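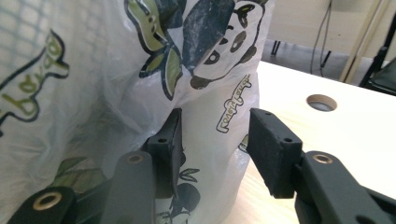
The demo lasted 53 seconds, and I asked to see it again. Then I asked to see it with the bag turned around.

I have been writing about robot software long enough to distrust any demo where the person showing it also picks where things go on the table. Galli is a small company with one product, a piece of software called Purnance, and the pitch is easy to repeat. You feed it recordings made with a hand-held gripper, it sorts out which ones are worth learning from, and it trains a policy that can drive a real arm. No programmer writes down how to pick up a plastic bag. The software is supposed to work that out from people doing it.

Thu Võ runs the software side and did not seem to mind my asking. She turned the bag around herself. The second run took longer and the fingers closed on a fold of plastic that I would not have chosen, but they closed.

"You're going to write that it got lucky," she said.

I told her I was going to write that I had seen it twice.

The trouble with bags is an old one. A block has edges, and an edge is something a vision system can find and a planner can aim for. A thin bag has creases that look like edges and then move when you touch them. The printing on it bends along with the plastic, so a picture on the side is no help in telling which way the thing is facing. A textbook on my shelf from 1986 gives soft objects two paragraphs and suggests the reader avoid them. Most of the industry has taken that advice ever since.

Purnance doesn't try to build a model of the bag at all. It looks at the camera view, looks at how far apart the fingers are, and predicts the next short stretch of motion. Then it throws most of that prediction away and makes a new one. Võ's team calls this replanning. I would call it guessing often, and I don't mean that entirely as an insult. Guessing often covers for a lot of bad guesses, so long as none of them is terrible.

What I wanted to know was what happens before any of that, in the part of the work that never makes it into a demo. A policy trained this way knows only what is in its recordings. Much of a recording is travel, with the fingers on their way to something or away from it.

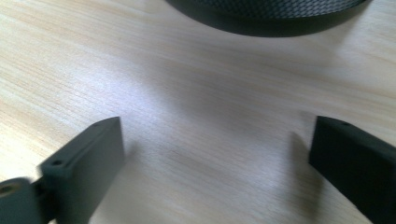 Those stretches matter more than they sound. If the software learns that the fingers usually drift left over bare wood, it will drift left over bare wood, whether or not there is any reason to. Võ says Purnance gives travel less weight than contact. When I asked how much less, she said the setting had been changed in February and again since, and that she would rather not give me a number that would be wrong by the time anyone read it. Fair enough, but a setting that keeps moving is a setting somebody is tuning by hand, and the brochure says the process is automatic.

The other product in this corner of the market is Botgate, sold by a firm called Gindlow. It takes the opposite line and asks a human reviewer to approve every recording. That is slow and dull work. It also means that when the arm does something stupid, you can ask who let the recording through.

Galli's answer is a filter. On the batch I was shown, 1000 recordings went in and the filter rejected 198 of them. I asked to look at some of the rejects, and then at some of the ones it had kept, and the second request took longer to arrange. The filter scores each frame for sharpness and for how much it can recognize, and drops a recording when too many frames in a row score badly.
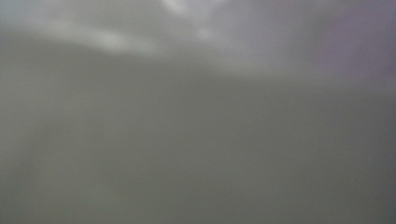
A view with the surface too close to focus. Sharpness is one of the scores the filter uses.

My objection is simple. Getting close to things is the job. A camera that rides along with the fingers will lose focus near a surface, and a filter that punishes blur may well be throwing out the moments just before contact, the ones a policy most needs. Võ agreed this was possible. She has a test planned in which the same policy is trained with the filter on and with it off, and she expects the filter to win by a modest margin. I asked why the test hadn't been run before the product went on sale. She said customers had asked for the filter first.

I believe her, and I would still wait for the test. The bag demo is better than I expected, and I would like to see it on a table I have set up myself, with a bag I brought from home.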